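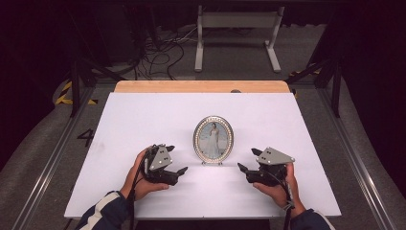 An oval frame with a sparkling border, on its silver stand.

Dernwood's old penny arcade machines are back in play

The pier arcade at Dernwood reopened its back room on 2nd October, and for anyone who ever fed a pocketful of coppers into a wooden cabinet, it's a treat. There are 64 machines in there, all of them mechanical, and every one can be played!

The collection was put together by Leonie Kingi, who started with a single ball-and-cup wall machine bought at a house clearance and (by her own account) got rather carried away. Visitors swap their money at the door for old-style pennies, ten to the pound, and anything they win can go straight back in. No cash is paid out, so children are welcome to have a go as well.

The star of the room is a three-reel machine by Kemppainen, with cherries, bells and a very grumpy-looking lion on the reels. It had been seized up for years. Védís Eyvindsson spent most of April with the back off it, cleaning the payout slides and making a new spring for the handle, and it now runs with a lovely heavy clunk that you can hear from the ticket desk.

"The sound is half the fun," she said. "You pull, you hear the clock inside ticking down, and then the reels stop one after the other. I've played it hundreds of times and I still hold my breath on the last one."

Also worth hunting out are the 2 Skitmont fortune tellers by the far wall, which drop a printed card into a brass tray, and a Wamine horse race for up to six players that had a proper crowd shouting at it on opening day. The green horse seems to win a lot. Kingi insists it hasn't been tampered with.

By closing time 358 people had been through the door, well up on what she'd hoped for, and the change desk had to empty the machines twice to keep enough pennies going round.

The back room is open from 11am until 5pm, with last entry at half past four. Entry is £2, and under-fives get in free. There are a couple of steps down from the main arcade, but staff can open the level side door on request. A crane machine and a small football game are still on the workbench and should join the others before Christmas.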